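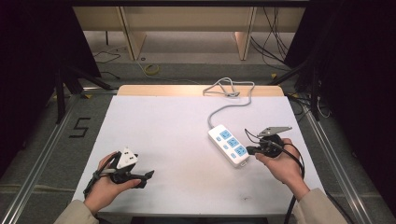 Hemi Kingi preguntó si se puede seguir usando lo grabado antes del aviso, y si el robot es peligroso con el modelo viejo cargado. A lo primero, depende del mando. A lo segundo, sí, puede serlo, leed hasta el final antes de arrancar nada.

Preguntas frecuentes — fallo de inserción en la tarea de enchufe
Página de soporte de Valix. Actualizada el 20 de noviembre.

Hemos juntado lo que más nos llega al correo. Va rápido, faltan cosas. Lo iremos completando.

¿Qué ha pasado exactamente?

El brazo intentó meter una clavija en la regleta y entró torcido. La punta apoyó en el borde del panel, el control interpretó que faltaba empuje y siguió empujando. Se rajó el panel y la clavija saltó. Sin heridos. La regleta no tenía corriente, como manda el procedimiento de sala.

¿Fue un fallo del brazo?

No. El brazo fue donde se le dijo. Las demostraciones con las que se entrenó el modelo estaban mal desde el origen: la posición de la punta de la pinza derecha venía desplazada.

¿Desplazada cuánto?

2 mm en el peor lote. Para coger un vaso da igual. Para una clavija, no.

¿De dónde sale ese error?

De la placa de marcadores que va encima del mando Gota. El sistema ve la placa y calcula dónde está la punta. Si la placa se mueve respecto al cuerpo del mando, la punta calculada se mueve también, y el programa no protesta. En la derecha, el tornillo trasero estaba flojo. Con cada tirón del cable la placa cedía un poco y no volvía del todo.

¿Por qué solo la derecha?

Es la que mete la clavija. En la tarea de enchufe la izquierda sujeta o espera, y la derecha se lleva todos los esfuerzos. Además, las placas de la derecha se cambiaron en septiembre por las que fabrica Mendonça, con otro soporte. No decimos que el soporte sea malo. El par de apriete de nuestra hoja era el del soporte antiguo, eso es culpa nuestra.

¿Cuántas grabaciones están afectadas?

El lote completo son 698 demostraciones. Hemos revisado más de 600 y de momento hay 45 marcadas como malas. Las que quedan están en cola, no las uséis todavía aunque aparezcan en verde en el panel. El verde solo quiere decir que el archivo está completo.

¿Cómo sé si mi lote es uno de los malos?

Mirad el número de serie del mando en la cabecera de la sesión. Si el mando derecho pasó por el cambio de septiembre, tratad el lote como sospechoso hasta tener respuesta nuestra. Si no encontráis la cabecera (en las sesiones exportadas con Garnix a veces no sale), mandadnos la sesión entera y lo miramos aqui.

¿Se nota algo mientras se graba?

Poco. Quien graba mira la clavija y la ve entrar bien, claro, está corrigiendo con la mano. El error solo vive en los números. Lo único que avisó un par de veces fue un salto pequeño en la trayectoria justo al soltar, y lo tomamos por ruido. Mal hecho.

¿Y no hay comprobación al empezar la sesión?

La hay. Se lleva la punta de cada mando al punto de referencia y se confirma. El problema es que se hacía solo al principio, y la placa cedía a mitad de sesión. Ahora se repite también al cerrar. Si la del principio y la del final no coinciden, la sesión entera se aparta. Entera, no la última parte. No sabemos en qué momento se movió.

¿Qué hago antes de la próxima grabación?

Apagar el mando.
Agarrar la placa por la base con dos dedos e intentar girarla. Si se mueve algo, fuera de servicio, etiqueta y al armario.
Apretar con el par de la hoja nueva (versión C, la A y la B a la basura).
Pasar el punto de referencia, mano izquierda y derecha.
Comprobar que el cable del mando llega sin tensión con el brazo estirado del todo.

El último punto se lo salta mucha gente. El cable tiene que poder hacer una curva amplia entre el mando y el borde de la mesa. Si al llegar a la toma más alejada se pone tirante, recolocad la silla o la regleta, lo que sea más fácil.

¿Puedo sujetar la placa con cinta mientras llega el recambio?

No. Con cinta aguanta la primera media hora y luego volvemos a lo mismo.

¿La placa izquierda hay que revisarla también?

Sí, mismo proceso. No hemos encontrado ninguna suelta en el lado izquierdo, pero tampoco las habíamos mirado con ganas.

¿La regleta puede estar conectada a la red durante las demostraciones?

No. Nunca, ni para ver si se enciende una luz, ni cinco minutos. El cable de la regleta se deja desconectado y a la vista del operador, y quien lleva la sesión lo comprueba antes de repartir los mandos. Lo mismo cuando ejecuta el robot. Que el interruptor esté en apagado no vale como desconexión.

¿Qué habría pasado con corriente?

Un panel rajado con una pieza empujando encima. Preferimos no hacer la prueba. Por eso la norma está desde el primer dia y por eso no se negocia.

¿El modelo antiguo se puede seguir ejecutando?

En simulación, lo que queráis. En el brazo real, no. Lo hemos retirado del repositorio pero sabemos que hay copias locales. Borradlas, o como mínimo cambiadles el nombre para que el arranque automático no las encuentre.

¿Ha cambiado algo en el control del brazo?

Sí, dos cosas. El límite de fuerza en inserción baja, y si la clavija no avanza el brazo retrocede y se para, sin reintento. Antes reintentaba solo. El reintento ahora lo pide una persona después de mirar la regleta de cerca. Es más lento y nos han llegado quejas. Se queda así.

¿Dónde está el paro de emergencia y quién lo lleva?

Lo lleva alguien que no esté grabando ni mirando la pantalla. Si sois pocos en sala y no sobra una persona, no se ejecuta. El día del fallo el pulsador estaba en la mesa de al lado, se llegó a tiempo para el brazo pero no para el panel.

La regleta tiene marcas o un panel que baila, ¿la reutilizo?

No, ni para robot ni para otra cosa. Se corta el cable y se tira donde los aparatos eléctricos. Arañazos en el tablero de la mesa, en cambio, no importan, llevan ahí desde siempre.

¿Se pueden corregir las grabaciones malas por software?

Lo estamos probando. Si la placa se movió una vez y se quedó quieta, se puede estimar el desplazamiento y restarlo. Si fue cediendo poco a poco, no nos sale de momento, y esas habrá que repetirlas. Cuando tengamos una respuesta clara saldrá en esta página. No corrijáis por vuestra cuenta y subáis encima del original, por favor — ya ha pasado con un lote y no hay copia.

¿Hay que repetir la tarea con otra regleta o con la misma?

Mismo modelo, misma zona de la mesa, orientación variada. Que no quede siempre recta. Podéis dejarla en diagonal, acercarla, girarla entre toma y toma.

¿Quién me paga las horas de repetir?

Las sesiones apartadas por placa suelta cuentan como hechas. Las repeticiones se apuntan como sesiones nuevas. Si en vuestra hoja no sale así, reclamad.

He visto otro salto raro en la trayectoria, ¿aviso?

Sí, siempre, aunque parezca una tontería. Nos hace falta el identificador de la sesión, el mando, y si podéis el minuto. Una foto de la base de la placa también ayuda, de cerca y sin tocar el tornillo antes.

¿Cuánto tardáis en responder?

Ahora mismo, mal. Vamos por orden de llegada, menos los avisos con brazo real implicado, que pasan delante. Poned BRAZO en el asunto si es vuestro caso.

¿Dónde está la hoja de apriete nueva?

En la carpeta de montaje, versión C. La impresa que hay colgada en las salas puede ser todavia la B, mirad la esquina inferior antes de fiaros.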